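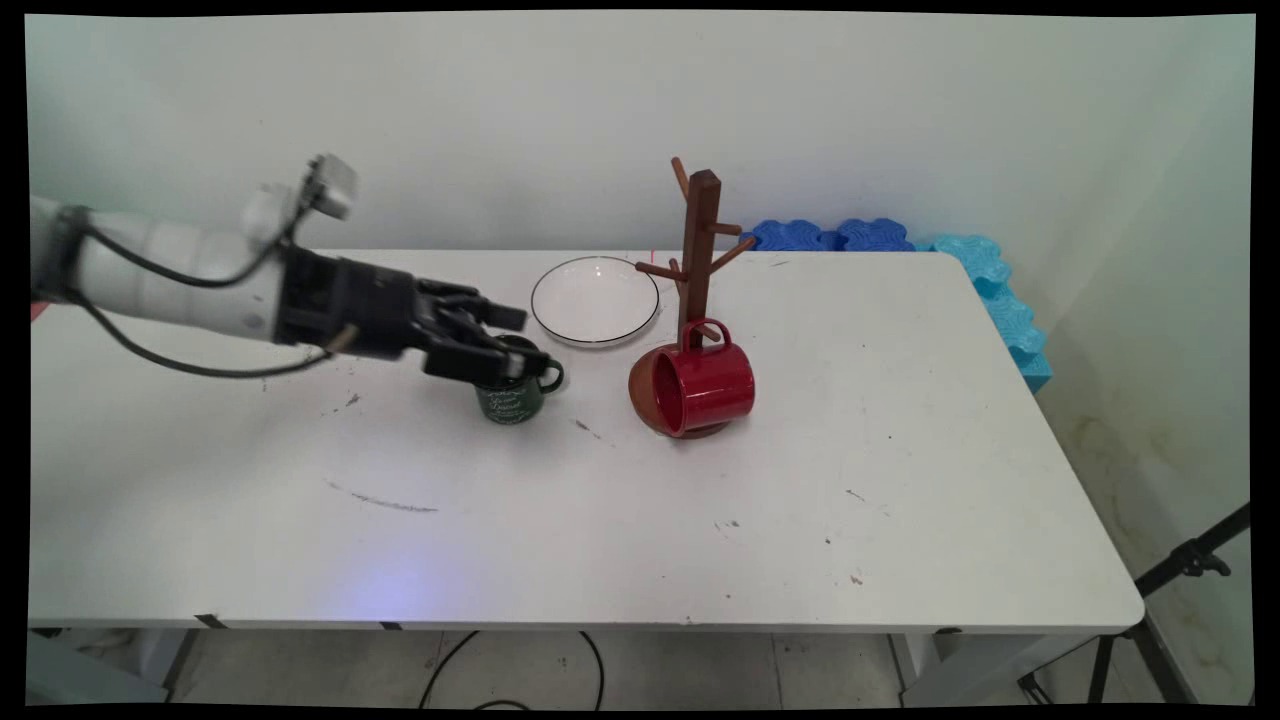 Fig. 1. Multi-fingered hand at the rim of the green mug. Mug tree and glass plate behind.

Lecture 5: What a success rate leaves out

Notes by Rungnapa Rojanasak. Read before the lab section, bring questions.

Last time we went through the Reser planner and its headline number. The log has 1,122 attempts at the mug task, of which 1,019 are marked as successes. That comes to a little under 91 percent, and it sounds fine until you ask what the software counts as a success.

In Reser, an attempt passes if the finger joints stop short of their closed position and the wrist ends up within tolerance of its goal. Neither test looks at the mug. A hand jammed against a rim can pass both. Look at Fig. 1 and try to say, from that alone, whether the grasp is any good. I can't. The fingers are closed around the top of the mug and the handle sticks out to the side, and to get it on a peg you need to know where that handle is to within a few degrees.

Perception. The pose estimator reports a confidence with every pose. Treat it as a score, since no one has checked it against measured error. Clear objects are a separate headache. A glass plate shows the tabletop through its middle, so a depth image may have only the rim to go on, or nothing. If the plate is missing from the collision map, the planner will happily route the arm through it and call the path collision-free.

Planning. "Collision-free" means free of the obstacles in the model. Cables are usually not in the model. Ask about this every time you read a paper.

Boonsong Paisan relabeled 308 of the attempts by hand from video. We will go over his labels in lab — please don't look at the Reser labels first.

For next time: write a success test for hanging a mug that uses at least one measurement taken after the hand lets go. Half a page. Say how your test could be fooled.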